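Unit 4: Movement of solid timber in service

Reading for this unit: handout 3 (cell structure) and the moisture tables issued with it. The Trerkirdale worked problem at the end is to be attempted before the seminar.

4.1 Moisture content

Moisture content (MC) is the mass of water in a piece of timber divided by its oven-dry mass, given as a percentage. Water is held in two ways. Free water sits in the cell cavities and bound water sits in the cell walls. When the cavities have emptied and the walls are still full, the timber is at fibre saturation point, which for most species lies between 25 and 30 per cent MC.

Above fibre saturation the dimensions of the piece do not change with MC. Below it the walls lose or gain bound water and the piece shrinks or swells. All calculations in this unit apply below fibre saturation only. Students lose marks every year by starting the shrinkage from the green value.

4.2 Equilibrium

Left long enough in steady air, timber settles at an equilibrium moisture content (EMC) set mainly by relative humidity and to a lesser extent by temperature. A heated room in winter may bring the EMC down to 8 per cent or lower. An unheated store in the same month may hold it at 16. A board moved from one to the other will change width until the new value is reached. Thick stock takes longer, and the outer layers move before the core does.

4.3 Direction

Shrinkage along the grain is small enough to ignore in joinery. Across the grain it is not. Tangential movement (along the growth rings) is commonly near twice the radial movement (across them). A plain-sawn board therefore moves more in width than a quarter-sawn board of the same species, and it also tends to cup, with the edges pulling away from the heart side.

For small changes use

change in width = width x coefficient x change in MC

The coefficient is per one per cent MC and must be the one for the correct direction. If the ring angle is between the two, take the tangential figure, as this is the safer assumption.

4.4 Edge-glued panels

A wide panel is normally built from narrower boards glued edge to edge. The glue line does not reduce total movement. A panel of four boards moves as much as a single board of the same full width and the same cut. What the jointing does change is the form of the distortion – several shallow curves instead of one deep one, where the heart face is alternated.

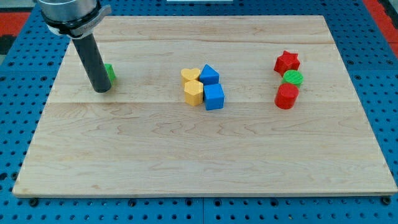 Fig. 4.1. Maple board with a glued seam running across it. Wavy grain figure on both sides of the joint.

Boards for one panel should be brought to the same MC before gluing. If one is wetter than its neighbour it will later shrink in thickness by a greater amount and leave a step at the joint, which can be felt with a fingertip before it can be seen.

Open joints at the ends of a panel point to end-grain drying. End grain loses moisture much faster than face grain, and the ends try to shrink while the middle does not. Sealing the ends during storage is the usual remedy.

4.5 Fixing

A solid top must be free to move across its width. Slotted screw holes, buttons in a groove and turned expansion plates are all acceptable. Fix firmly at one line only, normally the centre, so that movement is shared between both edges. Gluing a cross-grain batten to the underside is a fault – the panel will split or the batten will come away.

4.6 Problem

A plain-sawn counter top at Trerkirdale is 503 mm wide at 12 per cent MC. It is fixed along its centre line. The heated room will bring it to 8 per cent. Take the tangential coefficient as 0.0035.

(a) Find the total change in width.
(b) Find the movement at each edge.
(c) State the least slot length for an outer screw of 4 mm shank diameter, and give your allowance for summer swelling.

Show units at each step. Written answers are due on 29th June.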